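3.2 Reheating at the workplace

The second part of the survey dealt with what people did with leftovers once they had been carried out of the home. Earlier work on household food waste has mostly followed food from the store to the kitchen trash can, and lunches taken to work drop out of the count at the front door. We asked respondents at the two Purkmont office sites to keep a lunch diary and to record each meal brought from home, where it was stored, whether it was heated, and how much of it was thrown away. The diaries came back from 149 people and covered 1,758 meals.

Entries were coded by two of the authors (Kolev and Nowicki) working separately. Disagreements were mostly over mixed meals, such as a salad eaten next to a warmed soup, and were settled by coding the main item by weight. Where the respondent gave no weight, the item listed first was taken as the main one. Meals that were brought to work and then carried home again uneaten were kept in a separate group. They are not counted as waste here, although the follow-up interviews suggest that many of them were thrown out later.

The shared kitchens differed in size but were equipped in much the same way, with a refrigerator, a sink and a countertop microwave oven of the ordinary household kind (Figure 5). Respondents at the larger site reported waiting to use the oven far more often than those at the smaller one, and the waits were bunched in the half hour after noon.
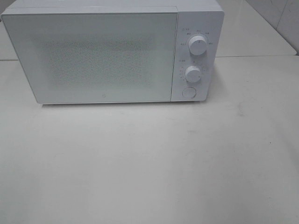

Figure 5. Countertop microwave oven.

Waiting mattered more than we had expected. Respondents who wrote that they had waited were more likely to eat only part of the meal, and several gave the end of the lunch break as the reason. Others gave up on heating and ate the food cold, or bought something else and left the container in the refrigerator. One respondent wrote that she had stopped bringing rice dishes altogether, as they were "not worth the line." Another had moved her lunch to 11 a.m. and said that this solved the problem for her, though it meant eating alone.

The type of food also played a part. Stews, soups and pasta with sauce were usually finished. Meat and fish cooked the day before were left more often, and the comments mention dryness and uneven heating. Fish raised a further issue – the smell – and respondents at both sites described an unwritten rule against heating it. Vukadinović (personal communication) found a similar rule among hospital staff in her interviews, where it was stated more openly and now and then posted on the wall.

Portion size is harder to judge from the diaries. Most people packed whatever was left from dinner, so the amount depended on the household and had little to do with how hungry they expected to be. Respondents who lived alone tended to cook for several days at a time and reported growing tired of the same dish by the third day. In larger households the leftovers ran out sooner, and the lunch was often made up with bread or fruit, which was seldom wasted.

Two limits should be noted. The diaries were kept in January, when people may prefer hot food, and a summer round could show less waiting and more cold meals. The amounts thrown away were also estimated by eye. Kos and Chantharasri weighed discarded food in the Drundell canteen study and found that diners guessed low, and we assume the same holds for our respondents.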